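State encoding, again

I spent most of March on a problem I thought I had finished with in school: how to pick the binary codes for the states of a finite state machine. These are my notes, mainly so I can find them again.

The machine is the control part of a small bus bridge called Kiani. It has 40 states, which is a lot for something written by hand. It grew that way. The first version was simple, then a retry path was added, then a second retry path for the case where the first one timed out, and by the end there were states with names like WAIT_B2_ALT that I had to look up every time. The target is an old programmable logic part on the Pultcombe board, with a fixed number of product terms per output. That last detail is what makes the encoding matter.

On a modern FPGA I would use one-hot and stop thinking about it. Flip-flops are cheap there, the next-state logic for each bit is small, and the tools do it for you. On the Pultcombe board there are not enough registers for one-hot, so the states have to be packed into six bits, and then the question of which state gets which code is wide open. The number of possible assignments is far too large to try them all, and a bad one can easily double the logic.

My first attempt was to number the states in the order they appear in the source file. After two-level minimization this came to 87 product terms, which did not fit. I tried a Gray-like ordering next, walking the main loop so that each step changed a single bit. It helped the main loop and hurt everything else. The retry paths jump all over the place, and no single walk covers them.

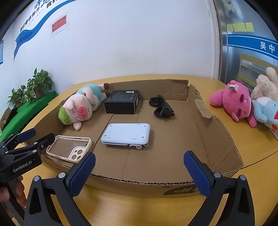 Pig, sunglasses and the rest, in the cardboard tray.

What worked better was doing it the textbook way. You treat the present state as one symbolic variable with many values, minimize the table in that form, and look at which states end up grouped together in the same term. Each group is a constraint. If the codes of the states in a group sit on a face of the cube, and no other state's code is on that face, the whole group can be covered by one term in the final logic. If you satisfy every constraint, the binary version needs no more terms than the symbolic one did.

The catch is that you usually can't satisfy them all in the minimum number of bits. With six bits there are 64 codes, so 24 of mine were spare, and I assumed that would be plenty of room. It was not. Several groups overlapped in ways that forced a bigger cube. A group of five states needs a face with eight corners, and the three left over have to stay unused by anything outside the group. Do that a few times and the spare codes are gone.

I used Celden for the symbolic minimization. It's a command line program that reads a plain table and writes a plain table, and I like it for that. It does not do the embedding step in the version I have, so I wrote my own. Mine is a short script that does the following: sort the groups by how many terms they would save, place the biggest one, place the next one if it fits, and skip it if it doesn't. Then it swaps pairs of codes at random for a while and keeps any swap that satisfies more weight than before.

There are smarter ways to do this. You can build the encoding one column at a time, so that each new bit separates as many state/group pairs as possible, or you can work row by row and hand out a full code to one state at a time. I read up on both. The column method is nicer when you are free to add bits, and I was not. The row method is closer to what my script does, only with better choices about which state goes next.

One mistake cost me an evening. I had given the unused codes to the minimizer as ordinary off-set entries, so it was carefully making sure that nothing happened in states the machine can never reach. Once I listed them as don't cares, the count dropped right away without any change to the encoding. If you try this yourself, check that first. You do then have to think about what happens if the machine powers up in an unused code. Kiani has a reset line that forces a known state, so I left it alone.

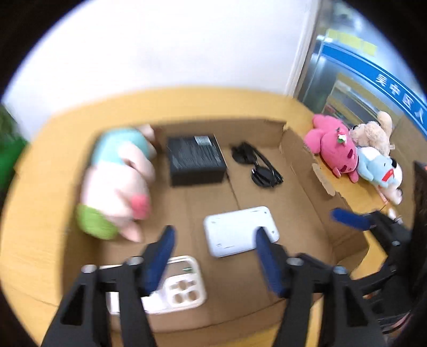 Vol. 4, No. 5

I also tried changing the machine itself, which I should have done at the start. Two of the retry states had the same outputs and the same successors under every input and could simply be merged. Another pair differed in one output bit that the other side never samples in that cycle. I merged those too, after reading the interface notes twice. Removing states loosened the constraints more than any amount of swapping had. The groups got smaller and there were more spare codes to place around them.

The final version fits, with 4 product terms left over on the tightest output. I would like more margin than that, but the interface is frozen and I don't expect to add anything. The simulation matches the old source on all the traces I kept, apart from the merged output bit, and I went through each of those mismatches by hand.

Output encoding is the part I haven't touched. Everything above is about the state as an input to the logic. The next-state side has its own structure, where giving one state a code that covers another can save terms, and the two sets of constraints pull against each other. My script ignores it completely. There is a tool called Solleo that claims to handle both together, and I have it downloaded, but the build fails on my machine with a linker error I haven't looked into.

The script is a mess at the moment, with file names typed straight into it. I'll clean it up and put it in the downloads section along with the merged state table. The table format is the same one I used for the arbiter post last year, except that the don't-care rows are now at the bottom.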